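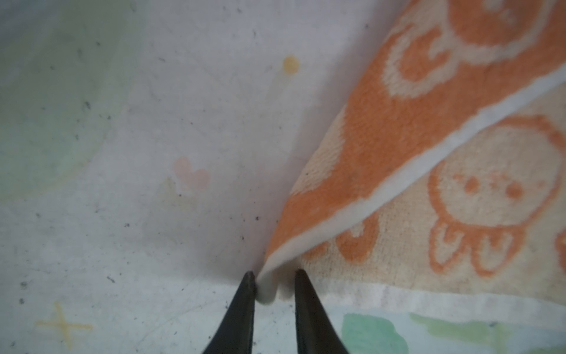
Fallside Linen Notes
Laundry lead at a 50-room guesthouse. Posts on towels, sheets and hard water.

A few people asked how we keep towels from going stiff, so I'm putting it all in one thread. Nothing here is a secret. Most of it is using less of everything.

Start with detergent. Almost everyone uses too much. The cap on the bottle is bigger than the dose you need, and the lines inside it are hard to read. For a normal home load of towels I use 2 tablespoons of liquid. That's it.

If you want to check whether you've been overdosing, wash a clean towel in warm water with no detergent at all. Look through the door after five minutes. If there are suds, that's old soap coming out of the loops.

Run that same no-soap wash until the suds stop. Ours took three rounds when I started here. The towels came out lighter in the hand and dried faster.

Fabric softener. I don't use it on anything made of terry. It leaves a coating, the coating repels water, and then you have a soft towel that pushes the water around your back. Dryer sheets do the same thing, only slower.

Vinegar comes up every time. I've used it. Half a cup of plain white in the rinse helps a bit with mineral buildup. I wouldn't do it every load – it isn't kind to the rubber seals in some machines, and I've replaced enough door gaskets.

Now the water. We're on a well and it's hard. Hard water was most of our problem, and I spent my first year blaming the dryer. If you have white crust on your kettle, you have it too.

We put in a small softener and I cut the detergent again after that. Soft water needs less. If you add a softener and keep pouring the old amount, you'll get slimy towels and think the softener is broken.

Temperature. We wash whites hot and colors warm. At home, warm is fine for most things. If somebody in the house has been sick, go as hot as the label allows and dry them all the way. 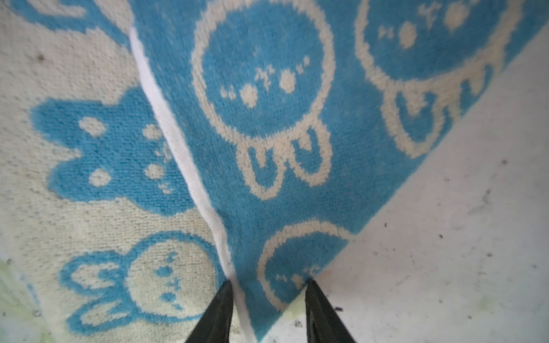

Colored and patterned towels get their own load for the first three washes, inside out if there's an inside. After that I mix them by shade. Two-tone weaves hold up better than prints for us. The pattern is in the yarn, so there's nothing sitting on top to crack or peel.

On weight, since I get asked what to buy. Heavy towels feel good in the store and take forever to dry. We switched from a very thick bath towel to a medium one and the guests didn't say a word. The dryers run shorter and the stacks fit on the shelf again.

Look at the hem before you look at anything else. A tight double-stitched hem will outlast the loops. If you can see loose thread ends in the store, put it back. Most of the towels I retire go at the edge first, and the middle still has years in it.

Those go to the rag bin. Cut the bad edge off, run a zigzag stitch around it, and you have cleaning cloths. The shelter in town takes the big ones for the dogs.

Drying. Shake each towel out before it goes in the dryer – one good snap, holding the short side. It lifts the loops back up. Don't fill the drum more than two-thirds. A packed dryer leaves you with hot damp towels in the middle and crisp ones on the outside.

Take them out when they're dry and stop there. Overdrying is the other reason towels feel like cardboard. Our sensor reads dry too late, so I set a timer and ignore it.

Line drying is fine and it saves money. They'll be stiffer. Ten minutes in the dryer on no heat afterward fixes most of that. In November I give up on the line completely and everything goes inside.

Folding. Thirds the long way, then in half, then in half again. The fold faces out on the shelf and the edges go to the back. Clean ones go on the bottom of the stack so the same four towels don't do all the work.

Someone asked about smell. A sour towel is one that stayed damp too long, usually in the washer overnight. Wash it hot with half a cup of washing soda, no detergent, then a second time the normal way. If it still smells after that, clean the machine. Pull back the door seal and look.

Clean the lint screen every load. Wash the screen itself with dish soap twice a year. If water beads on the mesh, it's coated and the air isn't getting through.

Sheets are a separate thread. I'll do that one once the spring mattress pads are packed away. Questions about stains can go under this post and I'll answer the ones I know.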